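My afternoon at the Rulum open day
Posted 3/2/21

So I finally got myself over to the Rulum open day, after missing the one in October and moping about it for a week. It took me two buses and a wrong turn past the Lo Presti bakery (I bought a roll, no regrets) and I still got there early.

What they do at Rulum is teach robot arms to tidy up. You hold a gripper in each hand, you move ordinary things across a table, and all those moves get saved so an arm can learn from them later. That's the whole job! The project is called Prendeo, and they want 100 good runs for every task before they even let an arm try it.

I'd pictured something like a factory. The table had a vase of fake roses, a little picture frame lying flat and a booklet with Chinese characters on it, right by the stairs. It felt like working in somebody's hallway.

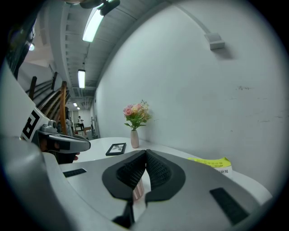

Getting the hang of it

The fingers are black and dimpled all over, and they come together in a narrow V. My brain kept wanting to use my own fingers instead, and I spent my first 5 minutes pinching air next to things. You have to slow way down. The people at Rulum told us to move as if we were carrying soup, and that helped me more than the handout did.

Each of us got 12 minutes, which sounds short until your wrists start to complain. The square black-and-white markers on the grippers are for tracking where your hands are, so you try not to cover them up, and of course I was thinking about that so hard I forgot what I was supposed to pick up.

The pink cup was my favorite, the booklet I would happily never see again. Flat things are awful!

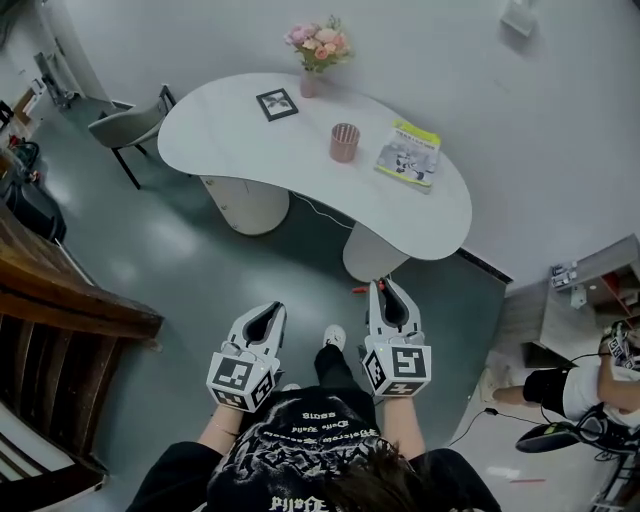 Soreck wrote to me afterward that flat things get easier if you slide them to the edge of the table first and grab them from there, and that it took almost 8 sessions to stop fighting the grippers. Fine, I feel better now. I've put my name down for the next one and I'm bringing wrist stretches.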